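Ticket: Ski club tournament registration, Premance entry form
Posted by Skemari help desk, November 30, 2016
2 min read

Reported: Eze team captain says the water ski entry form accepts the slalom roster, then drops all the jumpers. Captain would like jumpers. So would we.

Step 1. Reloaded the form. Same result, only slower.

Step 2. Checked the export. 49 skiers entered, 11 missing, every one of them a jumper. Export file claims to be complete -- a confident file.

Step 3. Blamed the browser. Tried another browser. Apologized to the first browser. 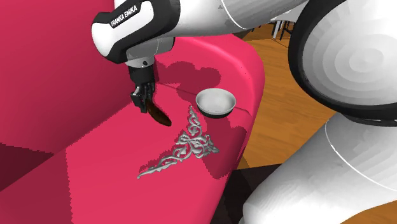 Robot arm over the sofa, with bowl and scrollwork.

Step 4. Found it. Ramp height is a required field for jump, but the form hides it if the host site is set to Narkum. Left over from July, when Narkum ran slalom and trick only and someone switched jump off "for now."

Fix: turned jump back on for Narkum and re-sent the roster. All 11 came through. One was listed twice, so we removed the spare.

Still open: entry fee shows as 2,000 dollars for alternates. Please do not pay this.

Status: waiting on captain

212 views | 3 comments | Share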